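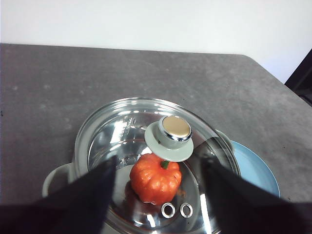 Figure 6.1 A stainless-steel pot with two side handles and a glass lid. The orange pumpkin inside can be seen through the glass.

Chapter 6
Pots, Pans, and Lids

In this chapter you will learn:
how a cooking pot is put together and what each part is called
how to choose a pot of the right size for a job
why some dishes are cooked covered and others uncovered
how to lift, drain, clean, and store pots safely

Key terms: base, rim, side handle, knob, vent, simmer, condensation, headroom, nesting

Introduction

Chapter 5 dealt with knives and cutting boards. Once food has been washed and cut, most of it goes into a pot or a pan, and the choice of pot affects the result more than many beginners expect. A thin pot scorches rice. A pot that is too small boils over, and one that is too wide lets a sauce dry out before the vegetables are done.

The teaching kitchen at Mukbridge, where the exercises in this book were first used, keeps its pots on open shelves under the worktables. New students take whichever pot is nearest. By the end of the term they reach past it for the one they need. This chapter covers the knowledge behind that second habit.

You will not need special equipment. One medium pot with a lid, one small saucepan, and one frying pan are enough for every exercise up to Chapter 9.

6.1 The Parts of a Pot

A cooking pot has a base, a wall, a rim, and one or more handles. The base sits on the burner and takes the heat. The wall holds the food and carries some heat upward. The rim is where the lid rests, and a dented rim will let steam out on one side for as long as you own the pot.

Handles come in two main forms. A saucepan has one long handle and is lifted with one hand. A larger pot has two short handles, one on each side, and is lifted with both hands. The pot in Figure 6.1 is of the second kind. Side handles take up less room on the stove and give better control when the pot is full. They also sit close to the wall, so they can become hot. Treat every side handle as hot until you have checked it.

The inside of the pot in Figure 6.1 is polished steel. A shiny surface shows marks easily, and this is useful in a classroom, where a pot that has not been properly cleaned can be spotted before it is used again. The base inside a pot should be smooth. Run a dry finger over it when the pot is cold. Rough patches are usually burned-on food and will catch the next dish in the same place.

6.2 The Parts of a Lid

A glass lid has a pane, a metal rim around the edge, and a knob at the center. Look at the knob in Figure 6.1. It has a wide, flat disk where it meets the glass and a shiny cylindrical cap above. On many lids a disk of this type keeps the fingers a little farther from the hot glass. Knobs are commonly held on by a screw from below. The screw can work loose with washing, and a loose knob should be tightened before the lid is used.

Many lids have a vent, a small hole that lets steam escape. With a vent, the lid can stay fully closed during a gentle simmer. Without one, you may need to set the lid slightly to one side. Steam from a vent can burn. Turn the lid so that the vent points away from the place where you stand and away from the handles.

Glass and metal lids cook in much the same way. The difference is that food under glass can be checked without lifting the lid. Each time a lid comes off, steam and heat are lost and the cooking time grows. Rice suffers most from this. A student who lifts the lid every few minutes will often end up with rice that is soft at the bottom and hard on top.

Glass lids do need some care. Do not put a hot one into cold water or set it down on a wet counter. The sudden change in temperature can crack it. Do not use a lid with a chip in the pane or a rim that has pulled away from the glass.

6.3 Choosing a Size

Food and liquid together should fill no more than two-thirds of the pot. The space left above is called headroom. Foods that foam, such as pasta, milk, and dried beans, need more of it. Half full is a safer limit for these.

Whole vegetables need a different check. Before adding water, put the vegetable in the pot and put the lid on. The lid should sit flat on the rim all the way around. If it rocks or is held up, use a deeper pot or cut the vegetable into pieces. A small pumpkin or squash will often fit whole, but the stem adds height and is easy to forget. Trim it if it touches the lid.

The width of the pot should match the burner. A small pot on a large burner wastes heat and lets the handles get hot. A large pot on a small burner heats in the middle and stays cool at the edge, so food near the wall lags behind.

Pot capacity may be printed on a label, stamped into the metal, or not given at all. If you cannot find it, measure. Fill the pot to the rim with cold water, using a measuring jug, and add up the amounts. A pot that holds 4,000 milliliters can be used for up to 2,667 milliliters of food and liquid under the two-thirds rule.

6.4 Covered or Uncovered?

Water that boils in an open pot leaves as steam. Under a lid, much of that steam touches the cooler surface, turns back into drops, and falls into the food. This is condensation. It keeps the level of liquid nearly steady and holds heat in the pot.

Cover the pot when you want to:
bring water to a boil
steam vegetables
cook rice or other grains
simmer a stew without losing liquid

Leave the pot open when you want to:
thicken a sauce
cook pasta
keep a close watch on milk

A recipe that says "partly covered" means the lid is set to leave a gap of a finger's width. Put the gap on the far side of the pot.

6.5 Working Safely

Set an empty, heatproof space next to the stove before you begin. A full pot should never be lifted until you know where it is going. Use two dry potholders, one for each handle. A damp potholder carries heat straight through to the hand.

To remove a lid, tilt the far edge up first so that the steam goes away from your face. Hold the lid over the pot for a moment to let the drops run back in. Then set it upside down on the knob or lean it in a rack.

Exercise 6A: Comparing Covered and Uncovered Pots

You will need the Govik pot or another medium pot with a lid, a measuring jug, a kitchen timer, and a notebook.

1. Pour 2 liters of cold water into the pot. Put the lid on and set the burner to high.
2. Start the timer. Write down the time when the water reaches a full boil.
3. Turn off the heat. Let the pot cool completely, then measure the water that remains.
4. Repeat all the steps without the lid, using the same pot and burner and fresh cold water.
5. Enter both results in Table 6.1 on page 19 of your workbook.

Keep your figures. They will be needed again in Section 6.6, which deals with fuel use.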